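Ikov Guest Rooms at Hesedbridge
Progress report to the Tuhumury Fund, June

Hello again! We're into the bedside corners now, and I'll admit this stage has taken over my life a bit. The big stuff (beds, headboards, floors) got plenty of space in my last report, so I'll stick to the corners and cables this time.

Every room gets a round wooden bedside table with a desk phone on it. We went back and forth on the phones for ages, but our older guests kept asking for real buttons and a handset they can find in the dark, so phones it is. I love how they look next to the gray headboards!

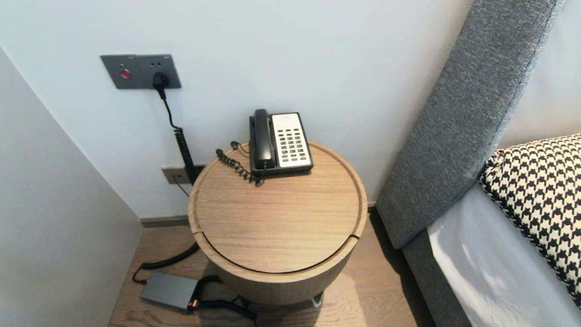

Bedside table and phone, with the red button and socket on the wall beside them.

The tables came from Cidirora and we've spent $3000 on them so far, delivery included. I still want felt pads under the feet before guests start dragging them across the wood. That's on my list for next month.

Now for the part I'm less happy with, the cables. The wall plates ended up where the old wiring was, and moving them would have meant opening up the walls, so we left them alone. Low down in the corner it's busier than I'd like.
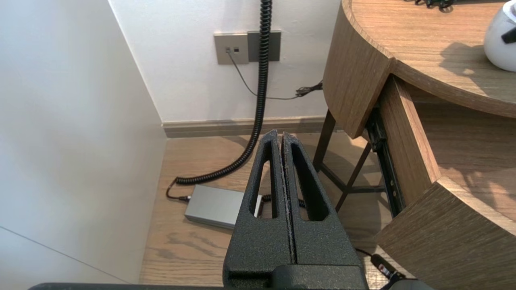
The low wall plates, with a thin cable drooping toward the table and the coiled one curving along the floor.

What I'd like to do is clip the thin cable along the top of the baseboard and swap the long coiled one for something shorter. I priced clips and ties at $125 for the whole floor, and that fits inside what we already have. The power box is a separate question. I don't want it lying where somebody could put a bare foot on it at two in the morning, so I'm looking at a little shelf or bracket behind the table.
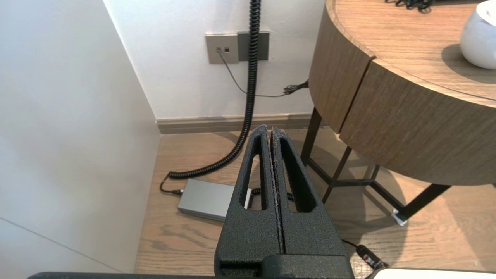
Same corner, with the power box on the floor and the coiled cable leading to it.

Money-wise we have roughly $1000 left in the furnishing line. I'd like your okay to use part of it for the brackets, and the rest can stay put for lampshades (still arguing about those, sorry!). We have 2 rooms to finish on this floor after this one, and I'll send the receipts along with the next report.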